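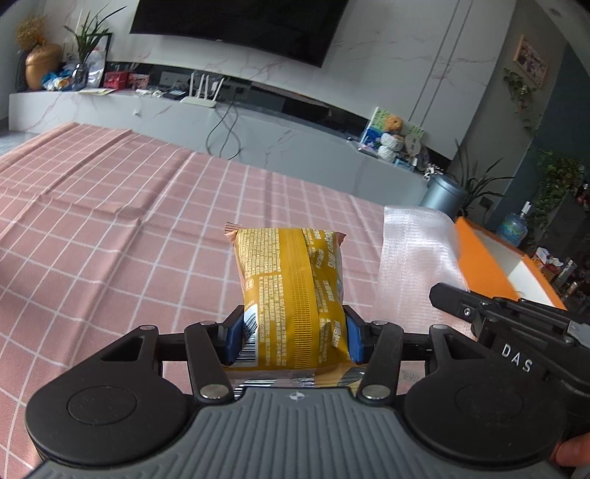 If a person's wrist is doing the clever part, then what did you measure? The question came in after our January page on handheld grippers, and it is still the best one we've had.

Gurano: handheld demonstrations, soft packages
Kistitmont project gallery
Posted 2023-06-01

The Gurano set is 705 demonstrations recorded in 19 homes, all of them made by people holding the grippers in their hands. Of those, 148 involve soft packages such as chip bags, pouches and refill packs. The Carrier policy was trained on the whole set and then run on a two-arm robot at Jillbridge for 200 trials. The write-up says the method "carries over" from hand to robot. We helped collect the data and we'd like that to be true. We don't think it has been shown yet.

Yellow snack pouch, back side out, with a blue pad pressing low on each side of it. A second gripper marked DAS reaches in from the right.

Low grips on puffy packs are common in the set. A person holding the tool can feel the pouch give and ease off. The recording keeps finger width and camera view, and no force at all. Carrier has to guess the squeeze from how the pack looks, and a crinkled pack looks much the same at a wide range of squeezes.

The homes are the strong part of this work. A pink tablecloth with fold creases in it, a marble-patterned console full of vases and boxes behind, plants at the side: a policy that only ever saw a bare bench would have trouble with a room like that. Good. But the 200 robot trials were run on one table in one lab, with one cloth. Variety went in at the training end and was never tested at the other.

A few more things we'd want settled before anybody quotes the result.

The trials counted a pick as a success if the package left the table. Crushed contents were not scored. For a jar this hardly matters. For a bag of snacks it matters a lot, and soft packs are the items the write-up leans on most.

There is no comparison with ordinary teleoperation on the same objects. Handheld collection is faster, we have done both and would not argue the point. Faster to record and better to learn from are separate claims, and only the first has a table in the write-up.

Two-handed demonstrations are pooled with one-handed ones. People use the second hand for all sorts of small fixes, such as steadying a box or nudging a pack upright, and they do it without thinking. We would like to see the results split by whether that second gripper touched anything.

Failed attempts were deleted during collection. That was our doing as much as Jillbridge's, under the instructions we were given. It leaves a policy that has never seen a slipping pouch, or what to do next.

The recordings and the trial sheets are with the Carrier group. We have asked for the soft-pack trials broken out by item, and will add them to this page when they arrive.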